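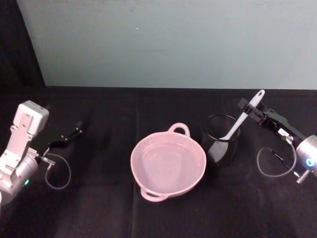
Figure 3. Bimanual workspace for the utensil tasks.

4.2 Utensil Retrieval and Placement

Kitchen chores are often reported as a single success rate, and this hides where the failures occur. We therefore split each chore into approach, grasp, transport and release, and score the stages separately. In the retrieval task a spatula must be taken from an upright holder and laid in a bowl. The layout in Figure 3 is typical: the white spatula leans in a black mesh cup, its long handle rising well above the rim, with the two-handled pink bowl a short distance away on black cloth. The right gripper approaches near the upper end of the handle, where clearance from the cup is greatest. A grasp at this point leaves a long lever arm below the fingers, and small errors in wrist angle become large errors at the head.

The Kivuven set contains 2,421 attempts at this task, of which 2,140 passed the grasp stage. Most of the remaining attempts ended with the handle pushed sideways before the fingers closed. A further 346 attempts passed the grasp stage but failed in transport, usually when the head caught on the rim and the cup was lifted or tipped. The Prisis policy made no attempt to recover in these cases. The Lulaven policy lowered the utensil and tried again, and it completed the chore in 47 of them.

We do not consider retrieval solved at a level suitable for unattended use in a home. Grasping a thin handle is now fairly dependable on this setup. Extraction from a light container that is free to move is still weak, and using the second arm to steady the container is treated in Section 4.3.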